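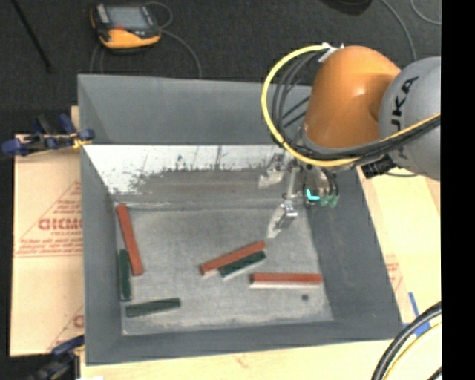 Blocks and bins: your questions

Hi, I'm Ibsa Wubshet, and I make and sell the long wooden blocks at Serero. These are the things people write to me about most!

What colors can I get?
Red and dark green, same as ever. I tried a yellow last September and couldn't get it to look right next to the other two (it went sort of mustard), so I've shelved it for now.

Can I mix colors in one order?
Sure. Just put the split you'd like in the notes box at checkout. If you leave it blank I'll go half and half.

Do I have to stack them neatly?
Gosh, no. Tip them in a bin and let them land however they land. Mine get tipped out and thrown back in all day long.

What kind of bin should I use?
Something open on top with a flat bottom and sides that slope, so you can get your hand down into the corners. I like a big gray one — dull, I know, but both colors show up well against it.

My bin is getting scratched up inside. Is that a problem?
It's only looks. If a flake comes loose, pick it out and carry on.

How many do you keep in stock?
Around 2,000 when I'm caught up. Before the holidays it can drop a lot, so write to me first if you need a big batch.

Can I send back a set I haven't used?
Yes, within the month. Pop your order number in the box and I'll refund you once it gets here.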